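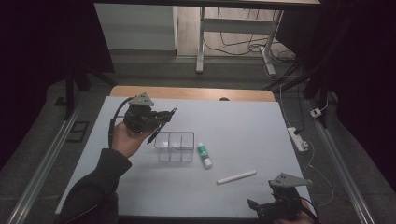
Anju Sisodia
Our packers at Restthorpe were told the sorting cell takes over kit boxes in April. Does anyone have figures on what happens to the job afterward? We run 8 people per shift.

Bimla Tomar
Went through it at Venmont. Manual sorting dropped to 44 percent of hours. The rest became clearing jams, refilling trays and recording demonstrations with hand-held grippers. Pay grade did not change until we asked. Get the new duties in writing before the start date. Wrist strain moved from fingers to forearm, so ask for rotation too.

rarton_user99
depends on the site. ours still does small orders by hand, anything under 300 kits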